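Sorting a mixed tray of small toys into boxes with holes, what goes where?
Posted in: Toys, Games and Playrooms

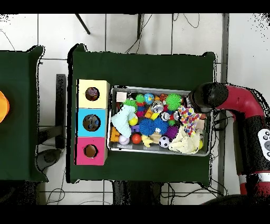 Ok so I have a tray of small toys, all mixed up, and three cube boxes with a round hole in the top. Yellow, blue and pink. Want to use them for a sorting activity with my group (ages 3 and 4, mornings only). Problem is I can't settle on how to sort. Color doesn't work, the boxes are yellow, blue and pink and half the toys are green or orange. Tried size in my head and gave up. There's spiky balls, smooth balls, a baseball, a little soccer ball, some blocks, odd plastic bits, even a can and a piece of cloth in there.

Also — do I let them dig in the full tray or put out a few at a time? Last April I did something like this with buttons and it was chaos in 2 minutes. Need something I can set up fast before they come in. Thanks in advance
Darlene Thibodeau

Joris Aerts
Forget color. Go by feel. Spiky in one box, smooth balls in another, everything that isn't a ball in the last one. Kids that age get spiky vs smooth right away, you dont have to explain much. Just hand them one of each and ask which is pokey.

Don't put the whole tray out. Way too much to look at. Keep it on a shelf behind you and bring over a small bowl, maybe a handful. When the bowl is empty bring another one. Mine last a lot longer that way and I'm not picking stuff up off the floor at lunch.

Tape a sample on the front of each box if you want. Or draw it. A circle with spikes is not hard to draw, even I can do it.

One thing, check everything against the holes first. Anything that has to be forced will get forced, and then you have a torn box. Soft spiky ones squish thru, hard balls don't. And do the choking check on the little stuff. We have a tester tube from Jekska, cheap, takes a second per toy. If it fits in the tube it doesn't go in the bowl, period. I'd pull the tiny balls for the 3s no matter what.

Milan Van der Linden
just let them post stuff in the holes?? mine dont care about sorting they like the sound it makes going in

Hilde Postma
Agree with Joris on texture but I'd start with two boxes, not three. Put the third one away till they've got it. Once they do, bring it back as the "everything else" box, they love that one. Lots of arguing over what counts.

For the cloth — take it out of the tray and use it as a cover. Lay it over the bowl, they reach under, feel around, say spiky or smooth BEFORE they pull it out. Turns it into a guessing game and slows down the grabbers. If yours is too small for that, a dish towel is fine. I'd take the can out too unless you know the edges are ok, run a finger round it.

About the colors, you can still use them, just separate. Do it another morning with only the toys that match your boxes, leave the rest out. Greens and oranges can wait. Mixing the two rules in one go is what makes them melt down in my experience, somebody holds up a blue spiky one and wants to know which rule and then everybody is upset.

Set up is quick if you pre-bag it. I have zip bags marked ROUGH, SMOOTH, ODD and tip some from each into the bowl while they're hanging up coats. Goes back in the bags at the end and the kids do most of that part, so it's really the same activity twice lol. Wash the spiky ones now and then, they pick up hair like crazy. Warm soapy water, old toothbrush, air dry on a towel overnite.

Darlene Thibodeau
Going with rough/smooth and two boxes to start. Love the cloth idea. Joris, does the tester tube come on its own or only in the set? Will check back after lunch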